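June, late afternoon, bedroom bench notes, equipment planning

I promised everyone I would write up the gripper budget before going home, so I'm doing it now with cold tea and the Kekier quote open next to me (all four pages of it, two of which are shipping terms).

Where we stand: we have been folding and moving blankets with the hand-held pairs for long enough that I have opinions, and my biggest one is that we should buy spare finger pads before we buy anything exciting. Kekier sells them in bags of 100, Esia will do 30 at a time but wants longer to deliver. I lean toward Kekier even though it feels like a silly number of pads to keep in a drawer. We will get through them, I'm sure of it!
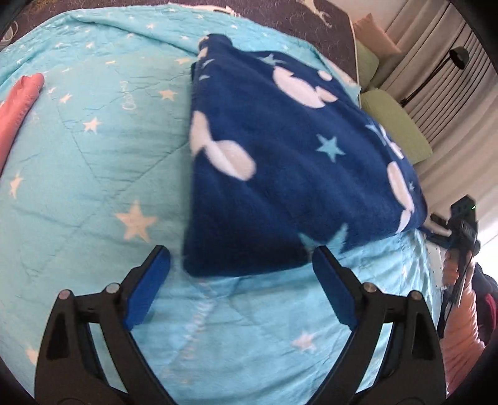 The other thing I keep coming back to is bedding. Thick plush behaves so differently from thin quilted cotton that I'd like a proper line for textiles this time, and would love a few plain ones along with the star prints, plus a couple of heavier throws. I put down 14 pieces, which I think is modest, and they can all live in the tall cupboard if somebody helps me clear out the old Ernden boxes.

On the arms themselves, Živković sent a friendly reply about lead times but no price yet, so I left that row blank. Please don't fill it in with a guess, I did that last year and was sorry for months.

Still to do: ask Esia about replacement pivot pins, check whether our cables fit the newer Kekier module, and measure that cupboard.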